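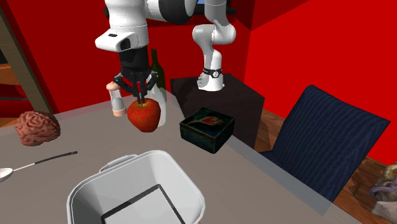
3. Materials and methods

3.1. Fruit and orchard

Apples of the cultivar Falero were picked from a single block at the Catton orchard. The trees were grown on a dwarfing rootstock in north–south rows and had been thinned by hand to one fruit per cluster. Irrigation and nutrition followed the normal program of the orchard and were not changed for the trial. Falero is a mid-season eating apple with a round shape, a thin skin and a red to red-orange surface color over a green-yellow ground color. It loses firmness quickly in air storage and is prone to shrivel near the stem end, and growers usually sell it before the new year for this reason.

Harvest was timed by the starch test, using the chart supplied by the orchard. Fruit was taken from the outer canopy at shoulder height on both sides of the row. Apples with hail marks, limb rub, insect damage or a missing stem were left out. A total of 822 apples passed this first check and were moved to the cold room on the day of picking. After one night at storage temperature they were sorted again by weight, and the lightest and heaviest fruit were removed. The 445 apples that remained were used in the trial.

3.2. Color grading

Surface color was graded by eye under a daylight lamp, against a printed card with four steps from green to full red. Two graders worked on their own, and where they disagreed the lower step was recorded. Only apples in the two upper steps were given to the coating groups. The overall shape and the red-orange surface color of these steps can be seen in the rendered apple in Figure 3. Striping and mottling were not graded as separate traits, as both vary widely within one tree and have shown no clear link to firmness in earlier seasons.

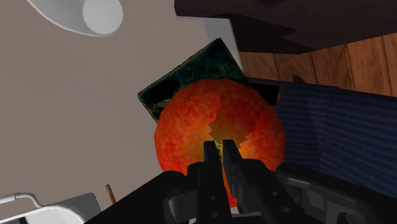
Ground color was read at the shaded side of each fruit, halfway between stem and calyx. A single reading was made per apple. Fruit on which the red blush covered the whole surface had no ground color value and was entered as missing. These apples stayed in the trial and were used for all other measures.

3.3. Coating treatments

The coating was Gelix, a water-based blend of plant starch and glycerol, made up fresh on the morning of use. The powder was stirred into cold water, heated until the mix turned clear, and left to cool to room temperature with slow stirring. Any batch with visible lumps was thrown out. Three treatments were compared: no dip, a dip in water only, and a dip in Gelix. The water dip was included to separate the effect of handling and wetting from that of the coating itself.

Apples were held under the surface for 30 seconds, drained on a wire rack with the stem end up, and dried in moving air. They were turned once during drying so that no thick film formed at the calyx. After drying, the fruit was placed in single layers on molded trays, and the trays were assigned to shelf positions at random. Tray positions were changed at each sampling date to even out differences in air flow within the room.

3.4. Storage and sampling

All trays were kept in the same cold room in normal air. Humidity was held high with a fogging unit, and the door was opened only for sampling. Fruit was sampled at the start and then at the end of each month, with the last removal in March. Storage lasted 6 months in total. At each date the apples were first weighed cold, then left on a bench overnight before any other measure was made. Weight loss was worked out for each apple against its own starting weight, with the weight of the film counted as part of the fruit.

3.5. Firmness and shrivel

Firmness was measured with a Kröger bench penetrometer fitted with the standard apple probe. A thin disk of skin was cut away on two opposite sides, one blushed and one shaded, and the mean of the two readings was used. The probe was wiped between fruits and the instrument was checked against a reference weight before each session. Shrivel was scored on the whole fruit on a scale from none to severe, before the skin was cut.

3.6. Data analysis

Firmness and weight loss were fitted with linear mixed models, with treatment, storage time and their interaction as fixed effects and tray as a random effect. Shrivel scores were treated as ordered classes. Residual plots were checked for each model, and weight loss was log-transformed before fitting. Apples that showed rot at any date were dropped from the firmness data from that date on and reported separately in Section 4.3.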